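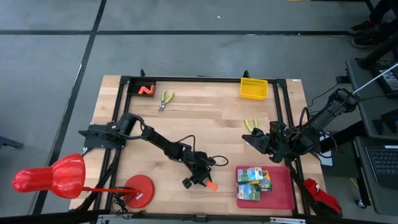

Figure 1. Wooden table with black metal rails, a black bin and a yellow basket.

From Tape to Stage: Learning a Dance Band's Repertoire from Its Rehearsal Cassettes

Renu Srivastava
Popular Music Performance, final project report

1. Background

Vornuvov were a dance band who played in and near Nitia for nine years. They had accordion, trumpet, electric guitar, bass and drums, and most of their work was weddings and works socials. They made one LP, on the Gimimeck label, in a pressing of 800 copies. It has never been reissued. The LP is tidy and rather polite. People who heard the band live say it does not sound much like them.

The band also recorded their rehearsals on cassette. Fifteen of these tapes survived with the family of the bass player and were lent to me for the project. I wanted to find out how the tunes changed between the rehearsal room and the LP, and whether a student group could learn a set from the tapes by ear and play it to dancers.

2. Aims

The first aim was to make usable digital copies of the tapes and a written list of what is on them. The second was to compare the rehearsal versions with the LP versions wherever a tune appears on both. The third was to arrange a short set and perform it in the Saxena Hall at the end of term.

I did not set out to write a history of the band. There is a section in my original proposal on interviews, which I dropped after talking it over with my supervisor. I have kept to the music.

3. Transferring the tapes

I used the department's cassette deck and a basic audio interface. Each side was played once in full at normal speed and saved without any noise reduction. I made a second, cleaned copy for the players to learn from, but all the comparisons in section 4 use the uncleaned files.

Two of the tapes gave trouble. One had a shell that had warped, so I moved the tape into a new shell. The other had been recorded over, and the end of a rehearsal runs straight into a radio programme. I have listed the radio part but have not used it.

Speed was a bigger problem than hiss. The band's own recorder seems to have run slow, so that on playback everything comes out sharp. I corrected this by ear against the open strings of the guitar, which can be heard tuning up at the start of several sides. This assumes the guitarist was tuning to concert pitch – he may simply have been tuning to the accordion. Keys given in this report should be read with that in mind.

The labels on the boxes are not reliable. Some give tune titles that are not on the tape, and one box just says "good one, fast". I gave every tune a working title and matched it to the LP sleeve later.

4. Comparison with the LP

Tempo is the clearest difference. Every tune that appears on both is slower on the LP. The band's rehearsal tempos also drift upwards, usually after the first trumpet break, and the drummer lets it happen. On the LP the tempo hardly moves.

The second difference is in the endings. At rehearsal the tunes often have no fixed ending. The accordion player shouts a word (I cannot make out which) and the band goes round once more and stops. On the LP most of the tracks fade. I think this removes a lot of the excitement, because the last time round is where the trumpet player tends to go up the octave.

The guitar part is also different. On the LP it sits low in the mix and plays chords on the off-beat. On the tapes the guitarist plays short answering phrases between the lines of the melody, often copying the trumpet's last few notes. In the waltzes he does this almost all the time. I transcribed as many of these phrases as I could hear and they became the basis of our guitar part.

The bass is hard to judge. The recorder was probably placed near the drums, and the low notes are mostly lost. Our bass part is taken from the LP, with changes where the chords do not agree with the tapes.

5. Arranging and rehearsing

The group had the same line-up as Vornuvov except that we had no trumpet player, and the part was taken by clarinet. This changed the balance more than I expected. A clarinet low in its range does not cut through an accordion, so I moved several melodies up and gave the accordion more held chords.

Nothing was written out at first. Each player was given the cleaned files and asked to learn two tunes before the first rehearsal. This worked well for accordion and guitar. It worked badly for clarinet, as the trumpet lines needed transposing and the tape speed had not been corrected on the first set of files I sent out. That was my mistake and it cost us a rehearsal. After that I supplied a lead sheet for the clarinet only.

We tried to copy the tempo drift and found it could not be done on purpose. When the drummer pushed, it sounded like a decision. In the end we started each tune at the speed of the LP and agreed not to hold anybody back. By the last rehearsals some of the tunes were speeding up by themselves.

We kept the shouted ending. Our accordion player used "Last!" and it was loud enough most of the time.

6. Performance

The set was played in the Saxena Hall to an audience of students, staff and people from Nitia. The chairs were put along the walls so there was room to dance. The first tune was played to an empty floor. The dancing began in the second, a polka, and carried on through most of the set, although the slow waltz was too long and I should have cut a repeat.

One ending went wrong. The clarinet missed the call and played four bars alone, and the drummer came back in under it. The dancers did not stop. Listening back, it is quite close to something that happens on the tape marked "good one, fast".

7. What I would change

I would sort out the tape speed before sharing any files. I would also spend longer on the vocals, which I left out of the set completely. The band sang on a few of the rehearsal tapes, in harmony, and none of this reached the LP. The words are difficult to hear and would need someone with better knowledge of the local dialect than I have.

A proper trumpet player would have been a help. The arrangements for clarinet are included in Appendix B, and the parts in their original register are in Appendix C for anyone who wants to use them.

8. Where the material is kept

The cassettes have gone back to the family. Copies of the uncleaned files and the tune list are held in the department's sound library, and can be listened to there but not copied. The recording of our own performance is with them.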